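Ovent Glass Stand, black and gold
Item 708

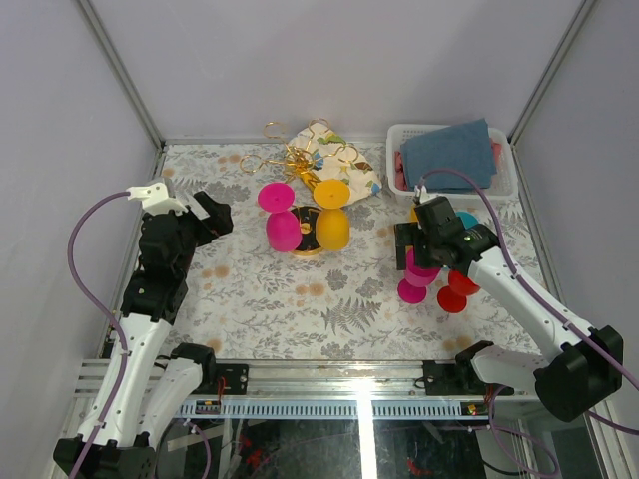
The Ovent stand keeps your goblets in one place on the table or the shelf. The base is round and black with a gold rim, and the rack in gold colour has loops which curl outward at the top. We recommend to put the goblets upside down, foot up, so the dust does not come inside.

Colour of stand: black, gold
Goblets: sold separately, in pink, yellow and other colours
Packed weight: 84 g more than the older model

Care: wipe with a soft dry cloth. Please do not put the stand in the dishwasher, the gold colour can suffer from the salt.

Orders before 11 in the morning leave our store the same day, except Saturday. For gift wrapping or larger quantities, please write to Noémi Hegyi at the Gilska shop.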